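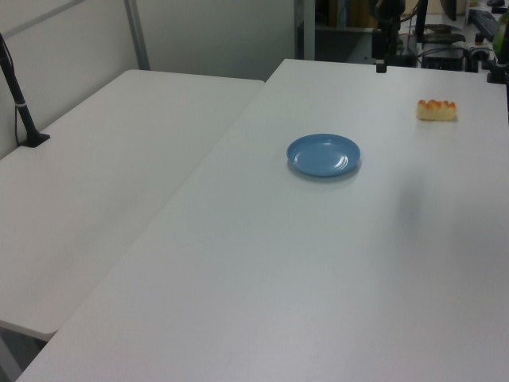

Fig. 1. Small round plate and a piece of bread on a white table.

Unit 4: Portion Size and Food Records
Intro to Community Nutrition
Instructor: Emerson Barbosa

Read the Porberg chapter before class. We will use its tables in the second hour.

Terms

Serving: the amount printed on a label or set by a guideline. It is the same for everyone who buys the package.
Portion: the amount a person takes or is given. It changes from meal to meal.
Food record: a written list of what was eaten, filled in at the time of eating.
24-hour recall: an interview about the day before. The person answers from memory.

Why records come out low

Most people write down less than they eat. Drinks, cooking oil, spreads and food eaten standing up are the items most often missing. People also write "one roll" or "a bowl" and give no size, and the coder then has to pick a standard weight. If the standard is wrong for that household, every entry that uses it is wrong in the same direction.

Plate size matters less than older textbooks claim. Some studies found that people served themselves more on larger plates, and later ones found little or no change. On the exam, do not write that small plates cause weight loss.

Worked case: Liltorton

The Liltorton class survey collected 400 one-day records. Of these, 14 had no times filled in and 13 had no amounts. No record was missing both. The coders kept the first group and dropped the second, which left 387 for analysis. A record without times can still be added up. One without amounts cannot.

The first coded record came to 1,306 calories for an adult who reported a normal day. Check for missing items before accepting a total like this. Do not add foods yourself. Call the person back and ask about drinks and snacks.

The Eteddale survey used recalls, so do not compare the two sets directly.

For next class

Keep your own record for one full day. Weigh bread, rice and meat if you have a kitchen scale. Use the Siqueira form, both sides, and write the brand where there is one. Bring it on paper.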